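Budgeting a glove capture table

Price the small parts before the gloves. Cables, spare tags and power banks took about 8 percent of our Flidura order and caused most of the delays. Zilimport ships to Wultville in 3 weeks; allow longer in March.

Buy 2 power banks per station. Measure the cable run with arms at full reach, then add slack.

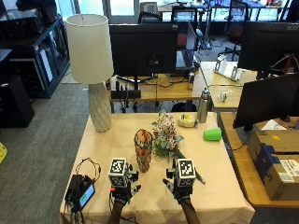 Sensor gloves with tag cubes, at a table set with a vase, artificial flowers and a lamp.

Household props are cheap. Get them secondhand and keep the receipts under a separate line. A plain tablecloth costs less than refinishing a table.

Leave 7 percent for replacement fingers and connectors. Moldovan quotes these per hand, so check left and right before paying.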